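Robots and Everyday Work - Week 4 handout
Monday, November 22, 2021

Can a machine tidy a living room yet? Today we look at soft things: blankets, covers, anything with fringe. I love this topic - it takes a chore most of us do half asleep and shows how much is going on in it.

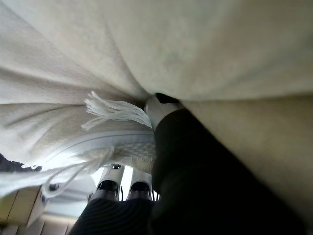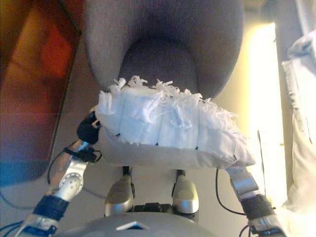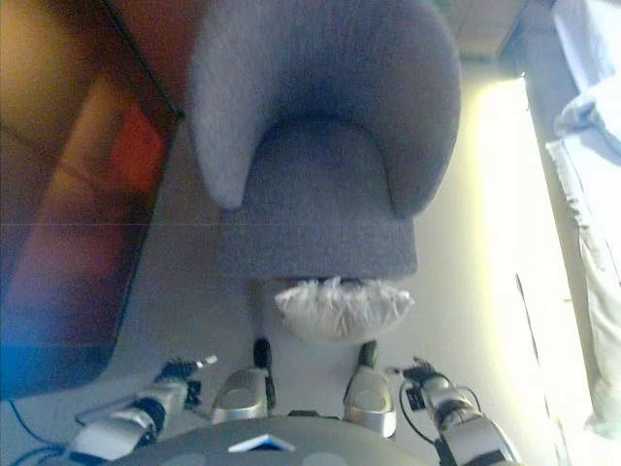

Figures 1-3. A robot and white, soft material. The gray armchair shows in the second and third.

Why cloth is hard
A mug keeps its shape when you grab it. A blanket folds over your hand and hides its own edges. Look at the first figure and try to say where the corner is!

Where things stand
Shop floors are ahead. In the Tarkell reading, one line handles 27 kinds of rigid part, all arriving the same way up. The Oprea notes from June cover folding at home, and only 4 of their 17 trials ended with a blanket you'd call folded. I still find those four exciting.

For next week
Read the Oprea notes, section 2. Then fold a throw at home using two fingers of each hand, and write down every regrasp.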